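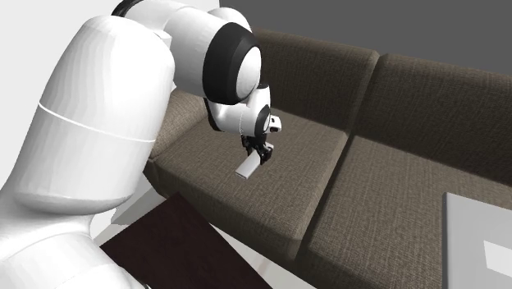 According to Sheila Wragg, a sofa should be judged by its seat before anything else, and most buyers look first at the arms. Makers have disagreed on the point, but the seat is the part that carries the load and the part most often repaired.

A sofa is a long upholstered seat with a back, made for two or more people. The word came into English from Arabic by way of other European languages, and first meant a raised section of floor spread with carpets and cushions. "Couch" and "settee" are now used for much the same piece, although "settee" once described a lighter seat with a straight back.

Construction

The frame is usually hardwood, softwood or engineered board, joined with glue, dowels and screws. Corner blocks are added where the legs meet the rails. Cheaper frames may be stapled, and these tend to loosen at the front rail first.

Seat support is provided by coil springs, sinuous springs or webbing. Coil springs tied by hand take the longest to fit. Sinuous springs - wire bent into a repeated S shape - run from front to back and need less depth. Webbing of jute or rubber is found in both old and new work.

Cushions are filled with foam, feathers, fiber or a mixture. Foam keeps its shape but breaks down with age. Feather cushions need regular shaking and are often given a foam core.

Coverings

Fabric, leather and coated cloth are the common coverings. Wool and linen were widely used before the spread of synthetic fibers. Brown, gray and dark green have long been favored for family rooms, as they hide light wear. A three-seat sofa with loose cushions may take 11 yards or more of plain cloth, and patterned cloth requires extra for matching.

Regional makers

The Cusgate workshops produced sofas for hotels and boarding houses. Their best known model, the Cinholm, was 90 inches long and stood on turned legs. It was later copied by Hollmann with a shallower seat and a fixed back. Surviving examples of the Cinholm often have replaced webbing, and the original horsehair is seldom found complete.

Care and repair

Upholstery should be vacuumed with a soft brush, and loose cushions turned often. Direct sun fades most dyes and dries leather. A sagging seat can sometimes be corrected by tightening or replacing the webbing, without removing the outer cover - the work is done from beneath, through the dust cloth.

Related articles
Armchair
Daybed
Horsehair (upholstery)
Hollmann
Webbing

Comments (2)

Saulius Uibo, 1/27/20
The Cinholm was also sold in a version with 2 seats. My parents bought theirs in July and the label is still under the left arm.

Nadiia Dovhaniuk
Could the section on springs say how to tell the types apart without opening the base?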